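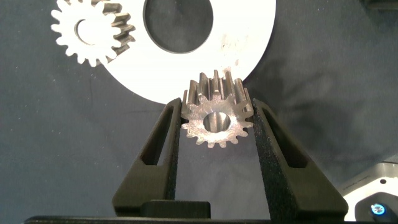 Can a robot arm take over gear sorting in a small repair shop yet, or am I a few years early? We refurbish gearboxes for packing machines at Calton, and somebody spends most of the morning picking gears off a cloth and putting them in the right trays. Metal ones like the small spur gear in the gripper are mixed in with white ones and larger discs, and they overlap. Budget is about 3000 pounds. Has anyone done this for real?
Asked by Kamrul Nanayakkara

3 answers

Gizella Kerekes
Partly. Gripping a gear by the rim with two fingers is fine, and any cheap arm will do it if the part is always in the same spot. Your trouble is the overlap. Bare metal reflects the light and the camera loses the edge of the teeth, so it goes for the wrong part or pushes the whole pile along. We tried it at Skemard in November with 8 types of gear. Spread out singly it got 99 picks in a row. Heaped up, we gave up before lunch. Fit a diffuse light before you spend money on anything else.

Shih-chieh Hung
no. get an apprentice

Johannes Le Roux
Agree with Gizella on the lighting. I would add that picking up is the easy half – setting a gear down on a shaft so the bore lines up is much harder, and your budget won't cover a force sensor. For trays only, it could work. Try a vibrating feeder first to separate the parts. Ours came second-hand from Avham and is still going. What size are your smallest ones?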